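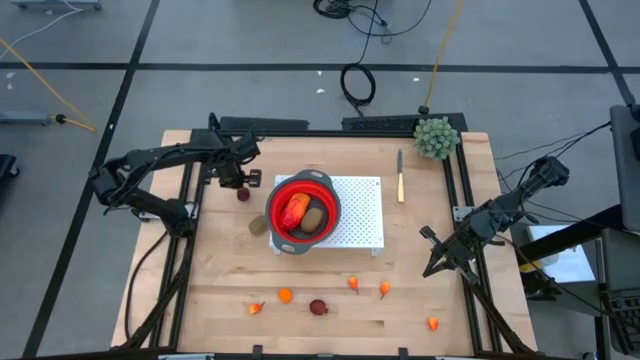 最后更新:九月

九月,果醋,第二批

早上到的时候屋里有点闷,先开了北窗。把七个缸按顺序看了一遍,缸号还是用原来的木牌,3号的木牌裂了,拿胶带缠上,回头换。

第一批的记录写得太省,翻回去看有几处看不懂,比如“加了一点”,加的什么、加多少都没写。这一批开始,凡是往缸里加东西的,写重量,写时间,写谁加的。

原料
猕猴桃两筐,软硬不匀。软的挑出来当天用,硬的放在走廊架子上,和苹果放一起催熟。李子一筐,皮薄,有压伤的直接去掉压伤部分,霉的整个扔。上次有人舍不得,切掉霉点把剩下的放进去了,那一缸后来味道发土,最后倒掉。

猕猴桃去皮这一步很费工。试过对半切开用勺子挖,比削皮快,果肉损失也少,但是硬果挖不动。毛要洗掉,留一点在里面,过滤的时候会糊布。

糖
果肉打浆以后先测糖度。猕猴桃这批偏低,靠自身的糖发不到需要的酒度,要补。糖用白砂糖,先用少量果浆化开再倒回去,直接撒进去会沉底,搅半天底下还是一层。每1000克果浆补多少糖,按测得的糖度查墙上那张表。表是Gwilym Hughes去年誊的,右下角那一行被水洇过,不要照那一行,看本子最后一页的那份。

李子不补糖。

酒精发酵
酵母用Kodau的小包装,30度的温水复水,静置,表面起沫以后再下缸。水温用温度计量,不要用手试。小林用手试过,觉得差不多,那一包起得很慢,到晚上才见泡。

1号到4号是猕猴桃,5号和6号是李子,7号是两样混的。7号是我自己想试的,配比写在缸盖背面。如果不好喝,就当洗缸用。

下缸以后盖子不要拧死,留气。头几天每天早晚各压一次帽,把浮上来的果渣按下去。压帽的木铲每个缸一把,用完冲洗,开水烫,挂起来沥干。上一批我们全程只用一把铲,后来有三个缸同时长了白膜,没法说清是从哪个缸开始的。

气味记录(下午四点)
1号:果香重,有一点面包味。
2号:同上,稍淡。
3号:有轻微硫味,压帽的时候多搅了一会儿,散了一些。明早再闻。
4号:正常。
5号:酸,涩,颜色已经出来了。
6号:和5号差不多,泡沫比5号细。
7号:闻不出哪样多。

关于3号的硫味,查了一下旧本子,前年那批也有过,当时的处理也是多搅,两天后没有了。先不加别的东西。

转醋酸发酵
酒精发酵停了以后先过滤。粗布一道,细布一道,不要急着挤,挤出来的汁很浑,后面澄清要多等好久。渣子有人要,拿去喂鸡或者堆肥,放门口的桶里,桶要当天倒。放过夜会招果蝇,果蝇进了屋,剩下的几个缸都要遭殃。

过滤后的酒液要兑水降酒度,再接母醋。酒度太高醋酸菌不肯动。母醋还是用Zandale那一坛,养了好几年,膜厚,很稳。Palma那一坛去年冬天受过冻,今年起膜慢,膜也薄,颜色发暗。准备拿2号缸分出一小份专门试Palma,活得过来就继续养,养不过来就不留了。两坛的勺子分开,坛口都写了字。

换成广口缸,装到肩部以下,液面大一些。缸口蒙布,用绳子扎紧。布要够密,纱布单层挡不住果蝇,至少叠四层。上次买的那卷布太稀,剩下的拿去擦桌子了。

这个阶段不要搅,也不要搬。膜沉下去一次就要重新长,时间全白费。要取样的话,用长吸管从边上伸下去,手要慢。取样记录单独写在蓝本子里,不写在这里。

温度
房间白天够暖,夜里往下掉得厉害。靠北窗的两个缸总比里面的慢,每年都是这样。今年把5号和6号放在北边,李子本来就快,慢一点没关系。猕猴桃的四个都往里挪。挪的时候两个人抬,不要一个人拖,地上的砖缝会绊。

保温毯有一条接口松了,插上去时亮时不亮,已经拔下来放在柜顶,贴了条子。不要再用。

清洗和消毒
Kistero的清洗剂快用完了,桶底还剩一些。这个牌子冲起来省水,味道也轻,继续买这个。订货的时候顺便把瓶刷一起订了,现在的瓶刷毛都倒了,刷不到瓶肩。

玻璃瓶洗完倒扣,第二天再收。有人洗完马上盖盖子,里面一圈水汽,再打开一股闷味,要全部重洗。

装瓶用的漏斗找不到大的那个。如果是借去厨房了,请放回来。

标签
去年的标签只写了果子名和月份,到年底已经分不清是哪个缸出来的。今年加一栏缸号,再加一栏母醋来源,写Z或者P。字写大一点,用铅笔。签字笔碰到醋会花。

去年的存货
顺手开了一瓶去年的李子醋。颜色比刚装瓶时浅,酸度还在,前面有点冲,兑水以后好很多。瓶底有一层沉淀,摇匀喝和静置喝差别不大。苹果那批比李子的淡,拌凉菜合适,直接兑水喝就没什么味道。柜子第二层还有几瓶没贴标签,闻着像柿子,先别送人。

Gwilym问能不能做一小缸带姜的。我的意见是等醋成了以后再泡姜,发酵的时候放进去,出了问题很难判断是姜的问题还是果子的问题。他同意了,姜先放着。

没弄清楚的
猕猴桃打浆的时候,籽碎不碎到底有没有影响。老的做法说籽打碎了会苦,第一批里打得最碎的那缸我没有尝出苦来,但也没有做对照。这次1号和2号低速,3号和4号高速,其他条件一样。等装瓶时盲尝。

还有澄清。去年有两缸一直不清,放到开春还是雾蒙蒙的,喝着没问题,看着不好看。猜是果胶。果胶酶柜子里有一瓶,没写开封日期,不敢用。要试就买新的。

明天
早上压帽,3号先闻。
把走廊架子上的硬果捏一遍,软了的先用掉。
换3号的木牌。
给清洗剂和瓶刷下单,果胶酶也一起问个价。
蓝本子还在楼上,谁上去带下来。

晚上补一句:七点又去看了一次,4号的盖子被顶起来一点,泡沫到了缸口,舀出来两勺,擦干净了。缸下面垫了盘子。下次4号少装一些。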